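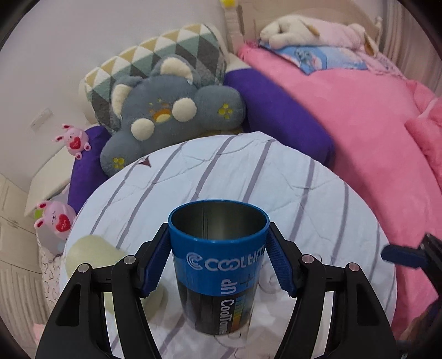 Gripper A on the steel tumbler, blue pads just below the rim. Gripper B coming in at right.

30 March 2018

Hand-held pair, bench notes, continued from the last page.

Pads first. The blue ribbed ones are the second batch from the mold Gijs cut. The first batch tore at the root of the ribs, where the silicone was thinnest. I made the base thicker and left the rib spacing alone. Shore hardness is still whatever was in the tin from Valitz, label gone. If anybody in the shop remembers which one we bought in July, write it in the margin here.

Arms are the black print with the cut-outs. Printed flat, four walls, no supports except under the pivot bosses. The solid version was stiffer but my wrist gave up before the battery did. Weigh both on the shop scale and put the numbers on the drawing. I keep forgetting to.

Pivots: silver bolts, two per arm. Torque them by feel, then back off until the arm drops under its own weight. On B the outer joint binds near full open. I reamed the hole by hand and it improved, then got worse again after an evening of use. Suspect the bushing is turning in the plastic. Gijs Van Dijk says to knurl the outside and press it in warm. Will try on the spare arm before touching B.

Object notes. The tumbler is a decent test piece: straight sides, smooth, tall enough to tip if the pads close at different heights. Grip just under the rim, mouth up. Lower down on the body the pads want to walk, so stay high until the new springs come. Soft bedding is a harder surface to work over than the bench because there is nothing to square up against. Plush toys are the opposite problem, they take any grip at all and teach me nothing about the pads. Keep them for checking travel at full open.

Spring swap. The Bremside springs are too strong for a one-hand squeeze. After 22 cycles I was using two fingers on the trigger, and by 100 my thumb was sore. Ordered the next size down, pack of 12.

Encoder on A reads 2000 counts closed to open. B comes up short and I think it is the same binding joint, so no point recalibrating until the bushing is done. Do not "fix" it in software. I did that with the old pair and spent a weekend chasing it.

Wiring: strain relief on A is a zip tie through the handle slot. Ugly, holds. B still has tape.

To do:
Knurl and press bushing, spare arm
Fit lighter springs to A only, compare with B
Second pour of pads, same mold, let it cure overnight this time
Move files to the Brillunel folder on the shop machine, the copy on my laptop is older than the printed parts
Return the 4 mm reamer to Gijs

Left the mold on the top shelf above the lathe, open side down. Please leave it that way, the dust gets in the ribs.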